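Grasham College
Department of Hospitality and Domestic Studies
Unit 9: Care and Selection of Kitchen Work Surfaces
Handout to accompany the lecture

Lecturer: Normand Marchand
Revised February 9, 2019

Purpose of this handout

Students are expected to read these notes before the practical session at the Doucette building. The notes cover the choice of work surfaces for small commercial kitchens, the daily care of those surfaces, and the records that a kitchen is expected to keep. They do not replace the set textbook, and the sections on floors and wall coverings are dealt with in Unit 10.

1. What is meant by a work surface

For the purposes of this unit, a work surface is any flat area on which food is prepared, plated or set down between one stage and the next. The term includes fixed counters, free-standing tables and the tops of low refrigerators where these are used for preparation. It does not include shelving, trolleys or the pass.

Students often treat the cutting board and the work surface as one thing. They are to be treated separately in all written work. A board is a tool, is moved and washed like any other tool, and is replaced when it is scored. A work surface is part of the room.

2. Materials in common use

Stainless steel remains the usual choice for hot kitchens. It does not absorb liquid, it can be welded so that no joint is left at the wall, and it tolerates a hot pan. It is noisy, it shows every mark, and the thinner grades dent.

Natural stone is found mainly in pastry sections, where a cool surface helps in the handling of dough and chocolate. Marble is attacked by acids. Lemon juice, vinegar and wine will leave a dull patch within minutes, and the patch cannot be wiped away. Any stone surface should be sealed, and the date of sealing should be entered in the maintenance book.

Timber tops are permitted by some employers for bread work only. They need regular oiling and must be allowed to dry fully between cleanings.

Surfaces with a printed or moulded pattern are now widespread in cafés and teaching kitchens. Quality varies greatly. The student should ask the supplier how the edges are finished and whether a damaged section can be replaced on its own.
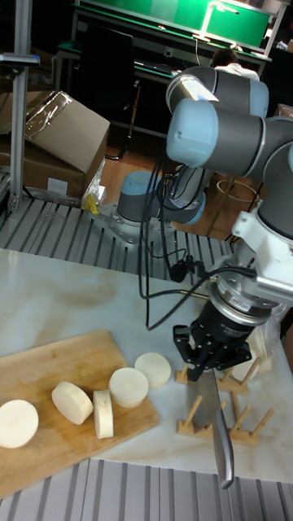
Selection begins with the work to be done and the length of time for which the surface will be in use each day. A kitchen preparing 100 covers at lunch has different needs from a tea room that warms scones, and the buyer should write down the tasks before looking at any catalogue. Appearance should be considered last. A white top with a marble pattern, as in the illustration, gives a light and clean impression, but the pattern alone tells the buyer nothing about what the top is made of, and the veining may make small spills harder to notice. Samples should be requested and tested with oil, beetroot juice and strong tea, each left overnight.

3. Height and reach

The correct height depends on the task and on the person. As a general guide, the surface should allow the forearms to slope slightly downwards when the hands are at work. Kneading calls for a lower surface than decorating. Where several people share one station, a firm platform or an adjustable table is preferred to a compromise that suits none of them.

4. Daily care

Loose matter is removed first, then the surface is washed with hot water and detergent, rinsed, sanitised and left to dry in the air. The contact time printed on the sanitiser must be observed. Cloths are colour-coded and are not carried between sections.

5. Case study: the Jutport canteen

The Jutport canteen replaced its counters in two stages. Students should read the account in the course folder, pages 226 onwards, and note how the delay at the Erkberg supplier affected the order of work.

Written task

Prepare a short report recommending a surface for the pastry section at Jutport. State the material, the height and the cleaning routine. Reports are to be handed in at the department office, Room 9, before the end of February.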